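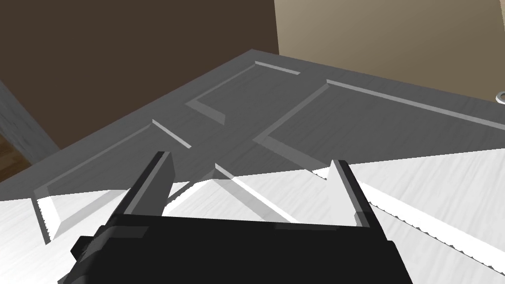

One reader of the December page on interior doors wrote in to ask why anyone would pay for a solid panel door when a hollow one can be painted the same color and hung in half the time. Two other readers asked much the same thing. The Relton is the door I would use to answer them, so I bought one, hung it between the kitchen and the back hall, and have lived with it for 15 months.

The Relton comes primed, with the panels already cut in and the moldings fixed. There are no hinge cutouts and no hole for the handle. You get the door, a sheet of instructions, and cardboard corners. The corners had done their job. One of the long edges had a small dent from shipping, which I filled and sanded in a few minutes.

Weight

It is heavy. I carried the old hollow door out to the garage by myself. The Relton took two people to get up the front steps, and it took both of us again to hold it while the top hinge went in. Use three hinges. The instructions allow two, and I think that is a mistake. I used Frei hinges, the plain steel ones, and they have not sagged.

If your frame is old, check the screws on the hinge side before you start. Mine were short and came out of the wood with very little effort. I replaced them with longer ones that reach the stud.

Fitting

I had to trim 29 millimeters off the bottom to clear the hall tile. The maker says you can take off a little more than that before you get into trouble with the bottom rail. It cut cleanly with a fine blade and a strip of tape along the line. The dust is very fine and gets everywhere, so cut outside.

The hinge cutouts took most of the morning. I used a chisel for the first one and a borrowed router for the others, and the router was better in every way. The handle hole was easy with a drill guide. The latch plate needed a second try after I set it too deep and had to pack it out with card.

Paint

The factory primer is thin. The maker says it is ready for a top coat. I put one coat directly over it on the hall side, and the color came out patchy around the moldings. On the kitchen side I added my own primer first and got an even finish with two top coats. Do that. Paint the top and bottom edges as well, particularly if you have trimmed the door.
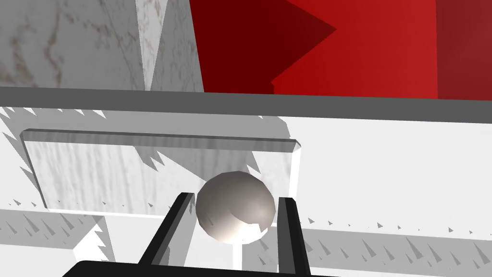

Ball and marble-look slab.

Noise and heat

Sound was my main reason for buying it. The dishwasher used to be clear from the far end of the hall and now it is a low hum. Voices still come through, mostly under the door. A brush strip along the bottom helped more than I expected. I can't say much about heat. The hall is still cold in the morning.

Compared with the others

The Basau door is cheaper and lighter, and it arrives with the hinge cutouts made. It would suit a bedroom closet. The panels are pressed and look shallow in side light. The Tarnoten is better made than the Relton, with a thicker skin and crisper corners, but the price jumps and the wait was eleven weeks when I asked.

I paid 326 dollars for the Relton, delivered to the curb. Hinges, handle, and paint were extra. A contractor quoted me 3,000 to replace every door on the ground floor with the same model, fitted and painted. I turned that down and am doing them one at a time.

Problems so far

The door swelled a little in the wet part of the summer and rubbed at the top corner. I planed off a sliver and repainted the edge, and it has been fine this year. One molding on the kitchen side has a hairline crack at the miter, which I plan to fill when I next have the paint out.

I would buy it again for a kitchen, bathroom, or home office. For closets, get the Basau. The pantry door is next, and I have already ordered the Relton in the narrower width.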